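求助:想给家里换一套吃汤面的大碗,白釉还是深色釉?

楼主 面汤先喝一口
各位好,第一次在这个版发帖,话多,先谢谢大家耐心看完。家里人都爱吃面,尤其是二月这种天气,晚上七点多回到家,一锅骨汤往桌上一端,什么烦心事都先放一放。可是我们家的面碗是搬家时凑的,大大小小,有两只已经磕了口。我想趁这回一次买齐五只,预算300块以内,日常用,要进洗碗机。看中了Rililetti的白色宽口款,又有点舍不得Wusberg那种深蓝的,纠结好几天了。大家家里用什么颜色?白的会不会很快就有刀叉印?

2楼 阿榕的灶台
楼主好!我投白釉一票。番茄面、菠菜面、清汤面,盛在白碗里颜色都清清爽爽的,看着就有胃口。印子是会有一点,我用小苏打调成糊,软布慢慢打圈擦,大部分都能下去。别用钢丝球,我婆婆擦过一回,我心疼到现在,哈哈。

3楼 老窑口
不太同意楼上。小苏打偶尔用用可以,天天擦,釉面迟早要发乌。吃面的人家又多半用筷子,哪来那么多金属印?真正要看的是碗底那一圈,没上釉的地方磨得粗不粗,粗的话桌子先遭殃。另外宽口碗散热快,面吃到一半汤就凉了,我家老人就不喜欢,最后还是换回了深口的。

4楼 面汤先喝一口(楼主)
谢谢两位!凉得快这一点我真没想过,我爸吃饭又特别慢,一碗面能吃到新闻播完。那是不是该买深一点的?

5楼 Jarmila Ďurica
我跟丈夫都吃得慢,说说我们家的笨办法:盛面以前先用热水烫碗,倒掉,擦干,再下面。这样宽口碗也能撑好一阵子。我中文打字慢,请多包涵。深口碗保温是好,可是捞浇头不方便,小孩子更不方便,汤老是滴在袖子上。

6楼 老窑口
烫碗有用,这个我承认。可是每顿都烫,五只碗,你让做饭的人怎么想?我是懒人,宁可碗深一点。

7楼 阿榕的灶台
老窑口你这话我可要替做饭的人回一句:煮面的水反正是开的,舀一勺过去就完了嘛。深浅这件事各家不同,楼主可以先买两只试试,吃上一个星期再补齐,别一口气下单。

8楼 山脚下的小满
插一句,我喜欢带深色口沿的白瓷。纯白的摆在桌上有点像食堂,口上多一道褐色,整个就暖和起来了。碗、盘都有这样做的,给大家看看是什么感觉:
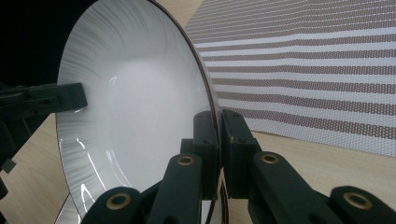

白色内壁,深褐细边,近口沿处有放射状细纹

9楼 面汤先喝一口(楼主)
哎呀这道边好看!我本来一门心思只想着白的和蓝的,现在又多了一个选项,今晚别想睡了。就是内壁有细纹的话,会不会藏油?

10楼 老窑口
看纹路深浅。釉把纹填平了就没事,手指摸过去是滑的就行;摸着一棱一棱的,红油汤吃完要及时冲。至于褐边,我个人嫌它费事,磕掉一点就很显眼,纯色的磕了还能装看不见。各花入各眼吧。

11楼 Dalibor Ševčík
我家一直用褐边的,用了4年,磕过一只,照样盛面。我倒觉得有点旧的样子更像自己家的碗。楼主不要太担心,碗总是要用的。

12楼 面汤先喝一口(楼主)
大家说得我心里热乎乎的。决定听阿榕的,先买两只褐边宽口的给我和我妈,再给我爸单独挑一只深的,剩下的慢慢来。老窑口老师,碗底我会记得摸一遍。到货了回来汇报,顺便问一句,骨汤你们放不放白胡椒?

13楼 老窑口
放。出锅再放。

相关主题
· 砂锅第一次用要不要煮粥
· Plikedier的木筷子发霉了还能救吗
· 洗碗机里碗怎么摆才洗得干净
· 骨汤冻起来能放多久
· 旧碗磕了口,大家都拿来做什么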